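Notum questions, answered by the person who runs it
Last updated November 17, 2024

I get the same emails over and over, so I finally put my answers on one page. Notum is my little project for gathering examples that a two-armed robot can learn from. If your question isn't covered, write to me and I'll probably add it.

What counts as one example?
One complete go at one task, from the moment I take the controls to the moment I let them go. We have 289 in the set so far. Most of them are short, and a few are painfully long (I was new at this, be kind).

Do you keep the bad ones?
Yes, with a tag! If I fumble a grab and then recover, it stays in as a normal example, and I really like those. If I give up completely it gets tagged "abandoned" and you can filter it out. The only ones I delete are where the recording itself broke.

How many do I need before training makes sense?
For a single simple task I start at 80 and see what happens. Fewer than that and my runs at Rukanis were all over the place. Your task may be pickier than mine, so try it and look at the results before you record a pile more.

Can more than one person record?
Please do. People drive differently, and the set is better for it. Just put your initials in the operator field, and take a break after 16 goes in a row. My hands get lazy past that point and it shows in the data.

What's the difference between the Zestlow and Beltrán folders?
They're two room sets. Zestlow has the kitchen tasks, Beltrán has everything with open floor. The file layout is the same in both, so one loader reads them all.

Why do you record in simulation?
Mostly because resetting is so easy.
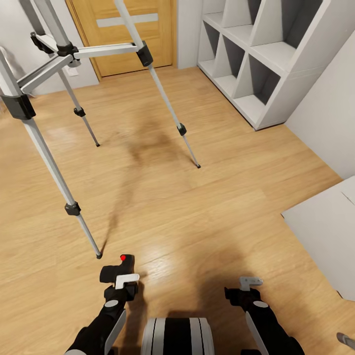 I reset the room between goes and shift a few things each time, so the learner doesn't just memorize one layout. Each room comes in 6 starting versions at the moment. I'm fussy about furniture with thin parts, and a three-legged metal stand is a great one: the legs splay way out across the planks, so there's a lot more to steer around at floor level than you'd guess from the top of it. I also leave the shiny highlights and the soft shadows on the floor turned on. They make training slower, but I'd like the learner to see them early.

Do I need to start with both grippers in view?
Yes, please. Before you hit record, bring both arms up until you can see the two grippers, then hold still for a moment. It makes lining up the starts so much easier for me later on.

Can I send you my own recordings?
I'd love that! Send one first, before you do a whole batch, so I can check that it loads. Include the task name, the room version and a sentence on what you were trying to do.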